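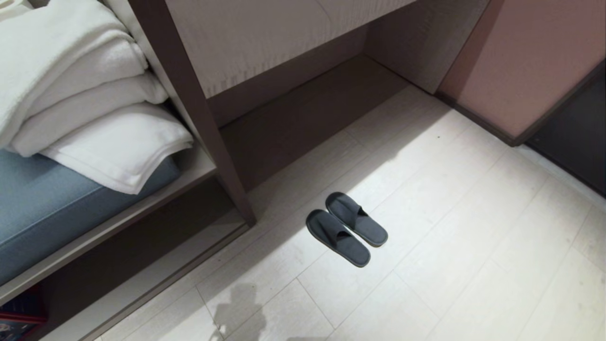
Room check before a teaching session, with comments
Sindstead practice room, towel and slipper tasks
Kept by Villads Vestergaard

1. Floor in front of the bench clear for walking. OK, with a comment.
Slippers count as task items, so they may stay on the floor, but please know where they are before you put the headset on. It is surprisingly easy to forget your own feet when you are busy being the robot's hands!

2. Towels folded and stacked on the blue cushion. OK.
A hem hanging over the front is fine. The robot needs to learn from towels as people really leave them – so please don't tidy them too nicely.

3. Stop button within reach of the person teaching. OK.
Press it once and wait for the arms to settle before anyone steps in.

4. Speed limit set to 70 for remote control, never above 90. OK.
New teachers, stay at 70 for your first 2 sessions, even if you feel ready sooner.

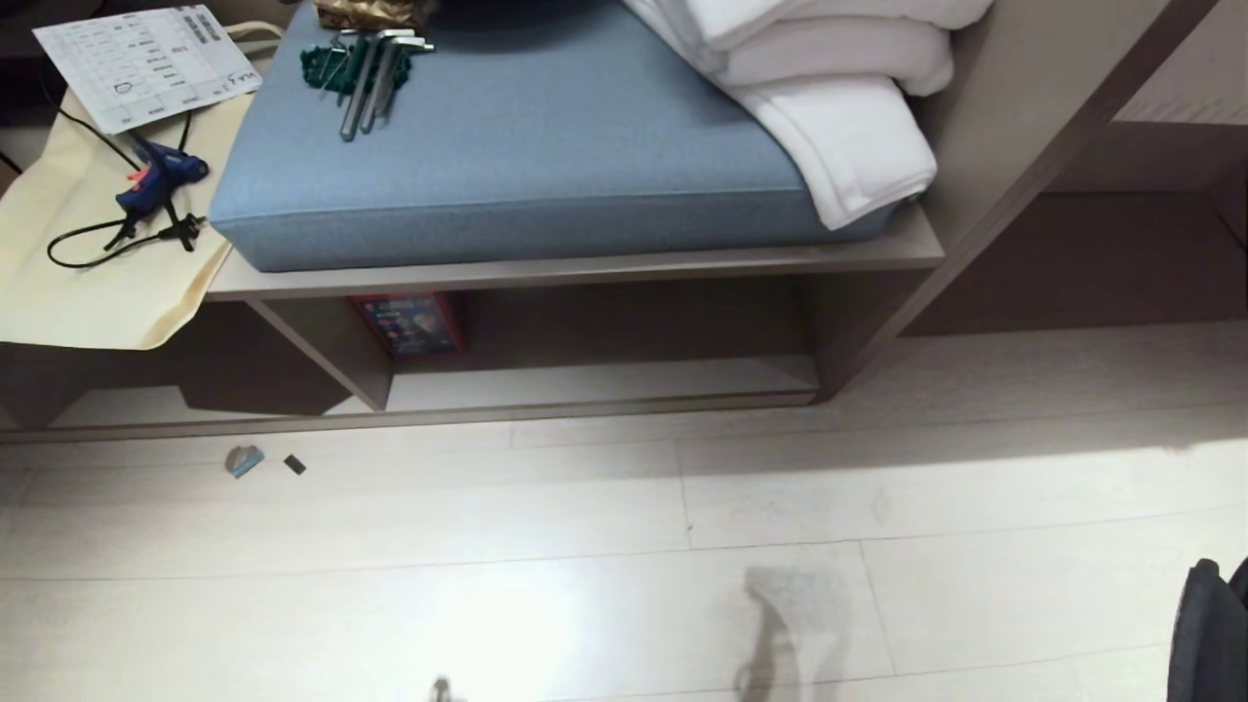 Celtelo Home Tasks Team – Teaching by Hand and Remote

5. Tools off the bench. Not OK.
Hex keys on the cushion and the glue gun on the canvas tote, with its cord looped over the bag. A gripper can catch a loop like that very easily, so tools and cords go back to the cart, please, and the tote along with them. I know how handy it is to have everything close by.

6. Small scraps picked up. Not OK.
Two little pieces on the floor by the bench. Have a quick look down before every run.

7. Paper sheets put away. Not OK.
There is a printed sheet with handwriting on the tote. Clip it to the board by the door, where we can all find it.

8. Arm joints moved gently by hand, power off. OK.
The left wrist feels a touch stiff. Next service is at 4000 runs, and I have asked Kelora to look at it then.

Items 5 to 7 to be checked again before the afternoon session.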